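Courses > Police and Public > Session 3

Witness statements, Urmila Dubey, 12th May

Welcome back! Last time we followed a 999 call as far as the officer's arrival. Now comes my favourite bit, the statement itself, and it's far more lively than the paperwork makes it look. 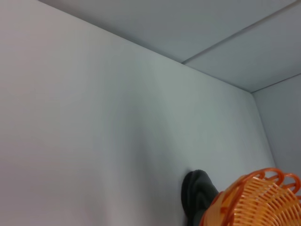 Pale wall, inside corner to the right.

Let the witness talk first, all the way through, before you ask anything. Then go back over it together (slowly!) and write it down in their words. If they say "legged it", you write "legged it".
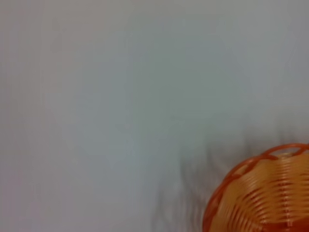 Hearsay and guesses

Read the Brorbridge statement, pages 2 to 7, and underline everything the witness was told by someone else. There's more than you'd think.

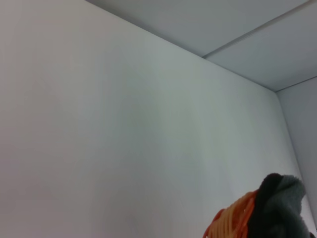 A good statement also records what a witness looked for and didn't find. Pramila Bhatia's group had a lovely discussion on this in June. A wall as bare as this one, with no switches and no marks, still deserves a line: "The wall was plain. I saw no marks on it."

Homework: 200 words on a street argument, from one side only. 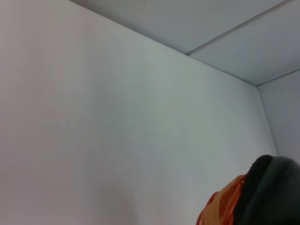 Can a witness change a statement after signing it?
They make a second statement explaining the change, and the first one is kept.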